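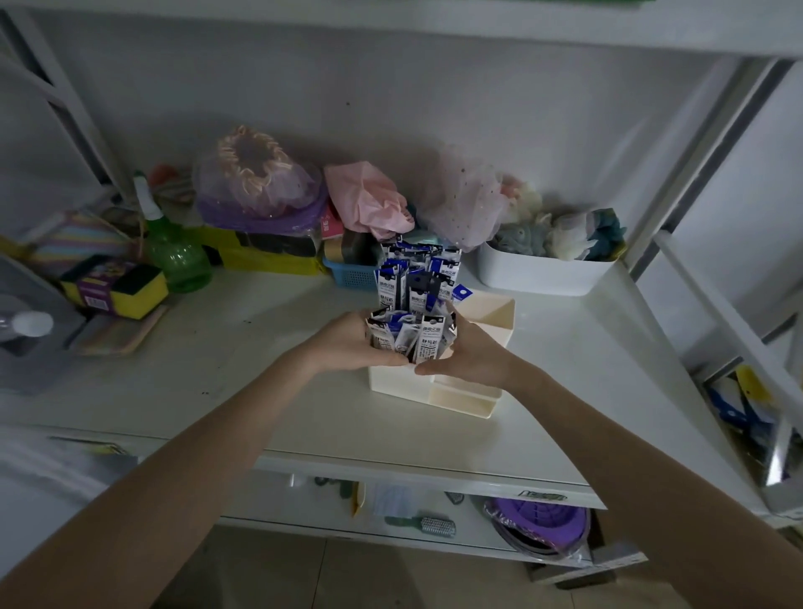 Fostbridge Repair Project – where we are at the end of October

Hi all, and thanks for being patient with me on this one. I know the report was meant to land before the fall break, but the Matwood branch had its boiler out and I spent most of that stretch moving sewing machines from one warm room to another.

Quick recap for anyone new on your side. The grant pays for a mending and small repairs corner in the two libraries, Fostbridge and Matwood, with a drop-in every week and a stock of parts people can take home. You gave us the first half in spring and this covers what we did with it.

Visits

We've had 789 visits since opening, both branches together. Fostbridge does the bulk of it, which I expected, but Matwood has picked up a lot since we shifted the session to 4 p.m. and started catching the after-school crowd. Zippers are still the number one request by a mile! Then lamps, then backpacks, then a long tail of oddities (a music box, a bird feeder, two accordions in the same month).

Money

We've spent $1387 of the parts and tools budget. The biggest single item was $290 for servicing the older machines, and I'd do it again tomorrow – three of them were skipping stitches so badly that people gave up and went home. Parts themselves have been cheap. I went over on thread and under on fuses, so it evens out.

I do want to move a little from printing to tools if you're okay with that. The posters at the Vaughan Street bus stop didn't bring in many people as far as I can tell, and most folks say they heard from a neighbor or saw the note in the school newsletter.

What hasn't gone well

The take-home kits. We made 45 and they've barely moved. I think the instructions were too long, and I wrote them, so that's on me. I'm cutting them to one page with bigger drawings and leaving out the bit on thread weights, which I found fascinating and apparently I'm alone in that.

Opening hours at Matwood are also still a headache. The room gets double-booked with the tax help sessions and we've been bumped four times. The branch has offered us the upstairs room but there's no elevator, so I said no for now.

Before spring

We'd like to try a beginner evening at the Durkia community hall, only one a month to start. They have good light and long tables, and the rent is low enough to come out of what's left. I also need to replace the soldering iron at Fostbridge and get a proper sign-in sheet going, as the current one is a notebook with half the pages falling out.

Receipts are in the shared folder under the same name as last time. Let me know about the printing money when you get a chance, I'd like to order before the holiday rush.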